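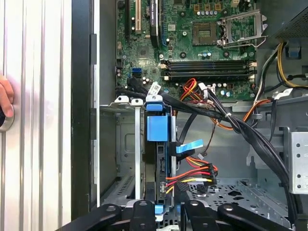
VISIT REPORTS

News / Members / Visits / Prondeck

Prondeck open day: reuse of office equipment

The Prondeck site takes in retired office equipment from the county and sorts it for resale, parts or scrap. Sunday's tour began at the goods-in bay with Trudy Trevaskis, who runs intake. Pallets are weighed, booked on to the Lolix stock system and held until the sender's paperwork has been checked. Last month's intake was 2916 items against a rated limit of 3000. 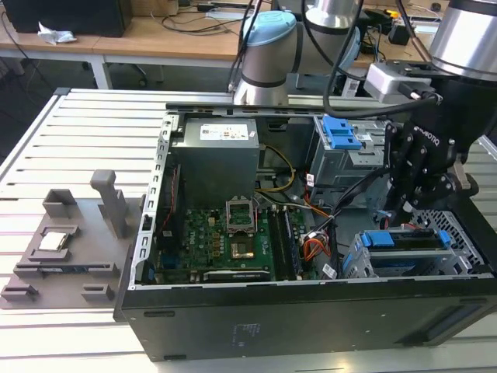

Dell tower on its side, processor socket open.

Monitors made up 1151 of those items. They are stored upright in cages, as flat stacking had led to cracked panels. Ettore Grasso explained the grading: A for resale, B for repair, C for metals. Printers go straight to C unless a buyer is waiting. Mixed cable is baled and sold by weight to Galli, and the price was poor in February.
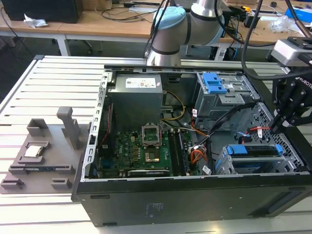

Power supply, main board and expansion card with the side panel off.

The yard was the weak point. Lorries from Rovari share one gate with staff cars, and the weighbridge is on the wrong side of it. A second gate is planned. Parking for visitors is limited to 3 spaces, so the later group walked from the station.

Visits | Reports | Join | Contact

Back to top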